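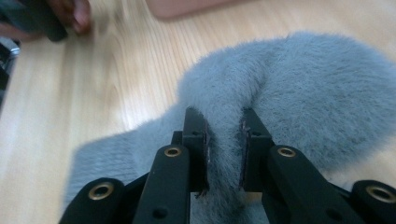 Comment appelle-t-on un tissu qui imite le pelage d'un animal ?
On l'appelle fausse fourrure, ou fourrure synthétique. Le mot « fourrure » seul désigne en principe la peau avec ses poils.

Fausse fourrure

La fausse fourrure est une étoffe à poils longs ou mi-longs, fabriquée pour rappeler la fourrure animale par l'aspect et par le toucher. Elle sert à la confection de vêtements, de plaids, de coussins, de doublures, de peluches et de costumes de scène.

Composition et structure

L'étoffe comprend deux parties : le fond, qui est un tricot ou un tissage, et le poil, qui est fixé dans ce fond. Le poil est le plus souvent en acrylique, en modacrylique ou en polyester. Dans certaines qualités, on mélange des fibres fines et courtes, qui forment le duvet, avec des fibres plus longues et plus raides, appelées jarres par analogie avec l'animal.

Le poil est couché dans une direction, que les couturiers nomment le sens du poil. Quand on passe la main dans ce sens, la surface paraît lisse ; dans l'autre sens, elle se redresse et la couleur semble changer un peu. Cet effet se remarque bien sur les gris et les bruns unis.

Coupe et couture

La fausse fourrure se coupe sur l'envers, une seule épaisseur à la fois. On trace le patron à la craie sur le fond, puis on coupe le fond seul, avec un cutter ou avec la pointe des ciseaux, sans entamer le poil. Toutes les pièces d'un vêtement sont placées dans le même sens, en général le poil vers le bas.

Avant de piquer, on rentre les poils vers l'intérieur, endroit contre endroit. Après la couture, on retire avec une aiguille ceux qui sont restés pris, et la ligne devient presque invisible. Les pinces de couture sont souvent préférées aux épingles, car ces dernières se perdent facilement dans les poils longs.

Dans son manuel « Les étoffes à poil », Kavitha Nadar conseille une marge de couture de 7 mm pour les petites pièces. L'atelier Brolell, dirigé par Markos Koutsoukos, emploie une marge plus large pour les manteaux et rase ensuite le poil dans cette marge.

Entretien

L'étiquette du fabricant est à suivre en premier. Beaucoup d'articles supportent un lavage à l'eau froide, à la main ou en cycle délicat, avec peu de lessive. Le séchage se fait à plat et à l'air. La chaleur du fer ou du sèche-linge peut déformer les fibres, qui se frisent et deviennent rêches, et ce dommage est généralement définitif. Une brosse à picots souples permet de démêler le poil sec, en commençant par les pointes.

Voir aussi : peluche (étoffe), velours, tricot bouclé, astrakan.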